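About Larnix

By Larnix Staff
November 2023
18 shares | 2 comments

Larnix makes notebooks and writing pads for people who use fountain pens. We also sell loose sheets, blotting paper and a small number of desk items that go with them. We don't make ink or pens, and we don't sell them.

The business started as a bindery that did short runs for other people: sample books for printers, ledgers for a furniture dealer, recital programs, that kind of work. The paper was whatever the customer asked for. Some of the offcuts were good enough to keep, and we stitched them into plain books for the workbench. A few customers saw them at the counter and asked to buy one. Most of those customers turned out to be fountain pen users, and they had a lot to say about paper.

We listened and began buying paper with that use in mind. The contract binding was wound down slowly over several years. The last of those jobs left the shop one March, and everything we have bound after that has been our own.

What we make

Gondico is our main notebook. It has a sewn binding, lies flat at any page after a little use, and comes blank, ruled or with a dot grid. The ruling is printed in a pale gray so that it stays behind the writing, even with a light ink. The cover is a stiff board wrapped in book cloth. We change the cloth colors when a roll runs out and we can't get the same one again, so if you are building a matching set for the shelf, please buy ahead or write to us first.

Malý is the pocket size. It has a soft cover and is stapled, and it uses the same paper as the Gondico. We were asked to use a thinner paper to get more pages in, and we tried it, but broad nibs showed through on the back and the samples went into the scrap bin.

Plilus is a glued desk pad. Sheets come off the top cleanly. Many people use it for letters, and others keep one next to the phone. It is the only product we make with a micro-perforated version, and that version is sold only in the larger size.

Loose sheets are cut from the same stock and sold in packs of 225. They are useful for testing inks, for swatch cards and for anyone who wants to bind their own book.

About the paper

Every paper is a compromise. A hard, well-sized sheet keeps a fine line crisp and lets an ink shade from light to dark within one letter. It also takes a long time to dry. A softer sheet dries quickly, but the line spreads and some of the color goes flat. We use a sheet that sits closer to the hard end. Left-handed writers and people who turn the page quickly may want a blotter.

We test each delivery before it is cut. The test is simple. We write on both sides with a fine nib, a broad nib and a dip pen, using a dry ink and a wet one, and leave the sheets overnight. In the morning we look for feathering along the edges of the letters and for spots that have gone through. If a delivery fails, it goes back to the mill or gets sold as drawing paper at a reduced price. It does not go into a notebook.

Paper does vary between batches. You may see a small difference in shade between a notebook bought this year and one bought a few years ago - usually a touch warmer or cooler. Inks that show a lot of sheen seem to be the most sensitive to this. If your favorite ink behaves differently in a new notebook, write to us with the batch number from inside the back cover. We keep sheets from past batches and can compare.

How the work is done

Cutting, folding, sewing and covering are all done in our own shop. The sewing machine is older than the company and parts for it are hard to find, so we bought a second one of the same model to take pieces from. Covers are glued by hand and pressed overnight. Corners are turned by hand as well, and they differ slightly from one book to the next.

We don't run night shifts before the holidays. When a product is out of stock, the page says so, and we don't take money for it until it can ship.

Ordering and shipping

Orders placed on the site are packed in the order they come in. Shipping is free on orders over $20 within the country. For other places the cost is worked out at checkout from the weight. We pack in plain cardboard with paper padding, and notebooks get a moisture sleeve in wet months.

If a notebook arrives with a bent corner, a crooked page block or a missed stitch, send us a photo and we will replace it. You don't need to mail the damaged one back. Unused items can be returned within 20 days. We can't take back a notebook that has been written in, so if you are unsure about the paper, order a sample set first. It contains one sheet of each ruling and costs only the postage.

Stores and schools

A few independent stationery stores carry the Gondico and the Malý. We sell to them at a flat trade price with no minimum on repeat orders. Calligraphy teachers can buy loose sheets and pads at the same price. Please write from your school or store address so that we can set up the account.

We are sometimes asked to print company logos on covers. We don't do this at present, though we can sell unlabeled books to a printer of your choice.

Visiting

The front room of the shop is open to visitors on weekdays. There is a table with open copies of each product and a bottle of water for rinsing, and you are welcome to bring your own pens and inks and try them. Seconds are sold only in the front room. They have small faults in the cloth or the trim, and the paper is the same as in the regular stock. Street parking is easiest before noon. The side entrance has no steps - ring the bell and we will open it.

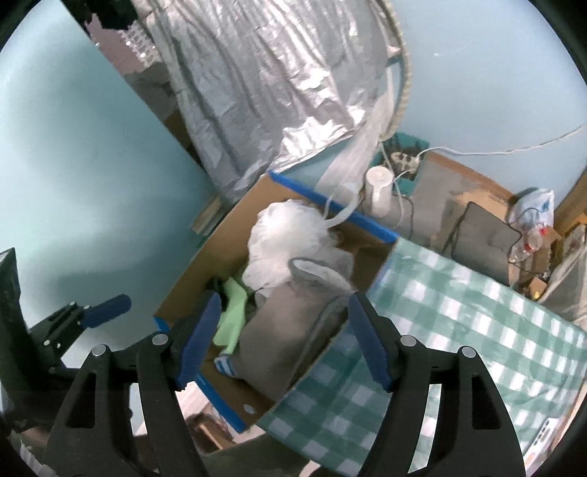 Contact

The best way to reach us is the form on the contact page. We answer in the order messages arrive, normally by the next working day. Please include your order number if you have one, and the batch number if your question is about paper.

Sign up for the Larnix newsletter for restocks and new cloth colors. You can unsubscribe at any time.

This site uses cookies to remember your cart. By continuing to browse you agree to their use.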